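1/ I have spent the spring trying to cancel a gym membership at Mitby Fitness. I joined in a moment of optimism. I have been 2 times.

2/ You can join on your phone in under a minute, at midnight, in your socks. To leave, you have to appear in person on a Tuesday before 11 a.m. and ask for a form.

3/ The form wants my "fitness goals." My goal is to stop paying Mitby.
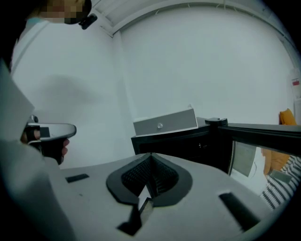
4/ So I took a morning off work and went. The guy at the desk was very nice. He told me the forms are kept at the Plirnix Avenue branch, which has no parking and a smaller desk.

5/ Plirnix Avenue gave me the form. It has 40 boxes. Box 12 asks for my membership number. Box 31 asks for it again - I guess to see if I've been worn down.

6/ My friend Bảo La canceled the same gym by moving to another state. He says it was easier, even with the piano.
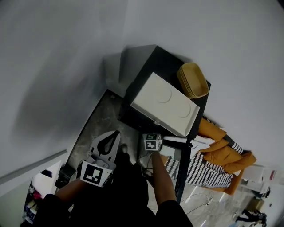 7/ Mailed the form. Got an email back saying it was received and that I am "one step closer to a stronger you." No word on how many steps there are.

8/ Called the number. I was caller 317 in line, or else that's my ticket number. The recording said it twice and then played eight bars of saxophone until lunch.

9/ A human finally picked up and offered me three free months if I stayed. I said no thanks. She offered me a towel. I did think about the towel.
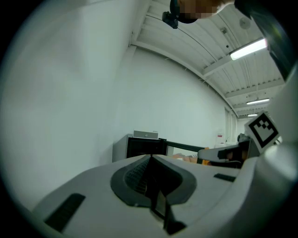 10/ Update: they have "paused" me. A paused member pays half price to not go, and I had been not going at full price for ages, so technically this is a deal.

11/ Back to Plirnix Avenue next Tuesday. If anyone needs a guest pass, I apparently have several.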